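**Buying two robot arms for a small packing room: what we budgeted for and what we missed.** 4 Aug 2022

1/ We sell refill packs and small household bits from a unit in Burnbridge. In April I was asked to work out what it would cost to put robot arms on the picking side. I'd never bought anything bigger than a label printer. Posting this for anyone in the same spot.

2/ First thing: the arm is the easy bit to price. You ask, they send a number. Everything bolted on to it comes as a separate line, often from a separate firm, and you have to go and ask for those one at a time.

3/ We had quotes from Rundon and Maddocks. Rundon was cheaper on paper. Maddocks included mounting, cabling and a day of set-up. Once we'd added those to the Rundon quote there was very little in it.

4/ Grippers. We put down one pair and no spares. Francine Carrier, who runs our packing side, asked what happens when a finger wears down or gets bent. I didn't have an answer. Spare fingers are now their own line, £900 for the year.

5/ Ask what the fingers are like on soft packaging. A rigid box is simple. Anything in thin plastic wrap slides and creases, and the grip that suits one item can be wrong for the next. Get the supplier to try your own stock, including the awkward stuff.

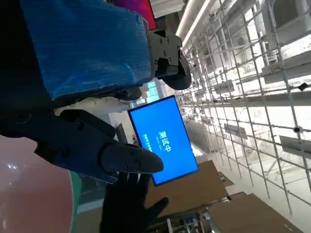

6/ Shelving was the cost I got most wrong. I assumed we'd keep ours. Ours are deep and solid-backed, fine for people, but an arm needs room to get in and out again with something in its grip. Measure the gap above the stock as well as the shelf itself.

7/ Boxes too. If your stock arrives in cardboard and stays in it, decide early who cuts it down and when. That's paid time. I left it out of the first version and Bernice Abubakari in accounts sent the sheet back with a note saying "who does this?"

8/ Software. Vumar charge per arm per year, and the second year costs more than the first. It was in the quote, on the last page. Read the last page.

9/ Training. Two of our people need to be able to stop it, clear it and restart it on any shift. I'd allowed for one. If that one person is on holiday you've got an expensive coat stand.

10/ Floor space. Draw it out with tape before you sign anything. We did this late and found the charging point for the pallet truck was inside the area we'd need to keep clear. Moving a socket isn't dear but the electrician had a three-week wait.

11/ Lease or buy? We priced both. Buying wins if you keep them long enough, and we don't know yet if we will. We've gone for a lease with an option to buy at the end – it costs a bit more a month and I can live with that.

12/ Things I'd ask for in writing: delivery date, who pays for the engineer's travel, how long spare parts take, what the warranty says about fingers and cables. Maddocks answered all of it in one email. Rundon took longer and missed the cables.

13/ The order went to Maddocks. Their lead time is longer than I'd like, so the new shelves will be in first and we'll pick from them by hand until the arms turn up.

14/ A couple of people have asked for the budget sheet. I'll take our prices out and post the blank version once Bernice has checked the formulas.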